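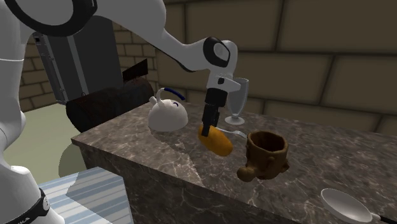
The fault was there for 9 days before anyone gave it a name. In the small team at Murnby that trains kitchen robots in simulation, it was first called a bad afternoon, then a bad seed, and only after that a fault in the release logic. The engineer who found it agreed to speak with me on the condition that I write about the work and leave the people out. We talked on 28 November 2023, in a meeting room with a very loud heater.

The task itself sounds simple. A simulated arm must pick up one item of food from a kitchen counter, carry it a short way and put it down again. The items on the counter change from run to run, and so do the colors and the light. The controller, which the team calls Dasov, decides when to close the fingers, how hard to hold, and when to let go.

"Closing was never the problem," the engineer said. "We had good numbers for closing. The problem was that sometimes it did not let go, and the log said that it did."

In a normal run, Dasov gives the open command, waits until the fingers report their new position, and then moves the arm away. In the faulty runs the command was given and the report came back correct, but the object stayed with the hand. The arm went home with the food still attached to it. The score for the run was counted as a success, as the scoring script read only the log.

I asked how many runs were wrong. The team had 2,291 finished runs in the set, and 255 of them had to be marked as failed after the check. "It was not a nice morning," the engineer said. "I had already sent the first number to my manager."

The check was slow work. Two people opened the recordings and looked at the last seconds of each one, with the log in a second window. They did not trust an automatic filter any more, at least not that week. The engineer did most of it from the view of the wrist camera, where the fingers are large and close.
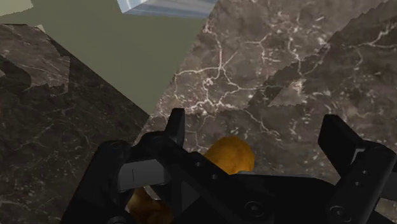 The cause was in the contact model, in the part that decides whether two bodies are touching. Sung, the physics package which the team had started to use in January, keeps a small list of contact points for each pair of bodies. If the shape is regular, the list is cleared when the bodies move apart. With an irregular shape, one old point could stay in the list and work like a drop of glue. A lumpy, potato-like object like this one, sitting deep between the two fingers with the crossbar in front of it, was the kind of object that gave the most trouble. "With a can we never saw it. With a potato you have many small surfaces, and one of them is enough."

There was also a second mistake, and the engineer was more unhappy with this one. Dasov had a check for exactly this situation. It compared the position of the object with the position of the hand after release, and it should have stopped the arm if both were moving together. But somebody had turned the check off to make the runs faster, and the note about it was in a file that was not read again.

"I will not say who, and it is possible that it was me," the engineer said. "We were in a hurry then. In simulation you think, what can happen? Nothing breaks."

For this reason I asked about the real arm. The same controller was planned for a test cell at Uneo, where people stand near the machine to change the objects. An arm that believes its hand is empty will choose a faster path home – this is how Dasov was written. With something still in the fingers, it could throw it, or hit the edge of a counter with it. The test was moved back, and the engineer thinks this was correct, although not everybody in the building was pleased.

The repair took less time than the search. The contact list is now cleared every time the fingers open, and the release check cannot be turned off from the settings file. The slow speed is kept until the check has passed. All the faulty runs were repeated.

I wanted to know if the fault is gone completely. The engineer waited a little before answering. "We did not see it again. But before, we also did not see it, so I am careful with this sentence."

The scoring script is still the old one. A new version, which reads the position of the object directly, is being written now.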